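Aled Jenkins
December, 7.40 pm

Right, a little thread about my new dentist, as a few of you asked after I moaned about my molar all through November. Get a cup of tea, I do go on a bit.

I've joined the practice in Trarbridge, the one above the old bank. I hadn't sat in a dentist's chair for 11 years and I told them so on the phone, fully expecting a telling-off. The receptionist just said "well, you're ringing now" and booked me in.

My dentist is Jolene Hollis, and she is lovely – talks you through every step and stops the moment you lift a hand. She trained late, at 33, after years as a dental nurse, and I think it shows in how she treats nervous people.
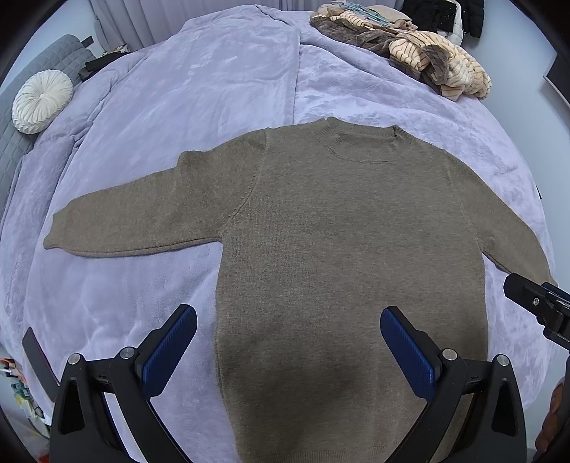 Anyway, the molar needed a root canal, which I'd been dreading since the X-ray. It took two visits and the worst part was keeping my mouth open that long. I had soup for tea both nights and slept like a log.

The crown goes on in the new year. Do ask for the written plan with the prices before you say yes to anything – they gave me mine without any fuss and let me take it home to think over.

If you're putting it off like I did, ring them. They open at eight and the parking behind is free for patients.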